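# Lending toys like library books: talk notes

**Start (slowly, I always rush this bit)**

- Hello, thanks, water within reach.
- The Wenumura toy library opened in January with one shelf and a borrowed date stamp. We've now got 1,585 toys on the catalog and I still get excited when a new box comes in!
- Tell them up front: I'm going to talk mostly about odds and ends, the small stuff, and less about the big ride-on things everyone asks for.
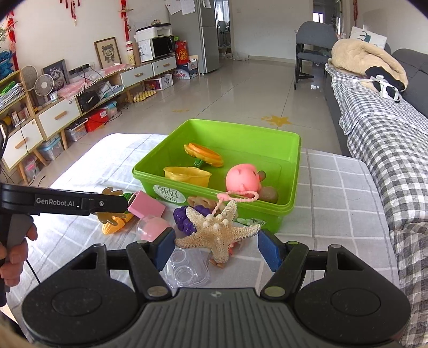
What do children borrow most? Mixed bags, by a mile: play food, stacking things, shells, a funnel or a scoop, all thrown in together under one number.

**Mixed bags**

- 712 loans last season were mixed bags. Pause here, people like to write that down.
- Kids will cook with anything. A shell is a dinner plate, then a phone, then somebody's baby (I love this part, but keep it to one story).
- We tried sorting by theme first, kitchen in one bag and beach in another. The bags came back with everything swapped around, so we gave up and mixed them ourselves.
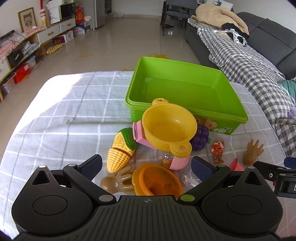

A parent at the Wogan branch wrote to us that her twins fought over the single-theme bags and haven't had one argument over a mixed one, though she'd like bigger bags, please.

**Missing pieces**

- Show the Nurnus tag: one number per bag and a short packing list inside the lid.
- Late fees: none. Lost pieces: tell us, and we'll swap in something else.
- 3,497 loans altogether, and we've retired just two bags. Say it twice if the room is noisy.
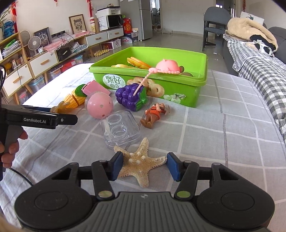 From the back row at the Josier meetup came the objection that packing lists take forever to check, and couldn't we weigh the bags instead? Good idea, and we're trying it with the play food first. Mention the kitchen scale.

**Cleaning**

- Plastic: warm soapy water, rinse, dry on a towel overnight.
- Shells and other natural bits: soft dry brush only, please don't soak them.
- Puzzles get their own slot after the break, so skip them here. 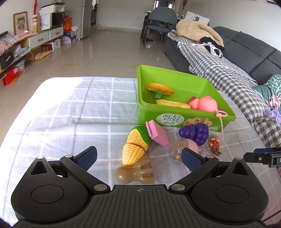 *Toy food and small toys on a checked cloth.*

**If there's time**

- Starting your own: one shelf, a notebook, and opening hours you can keep.
- Hand around the sample packing list, and ask for it back!
- Questions until 4:30, then the room has to be cleared for choir.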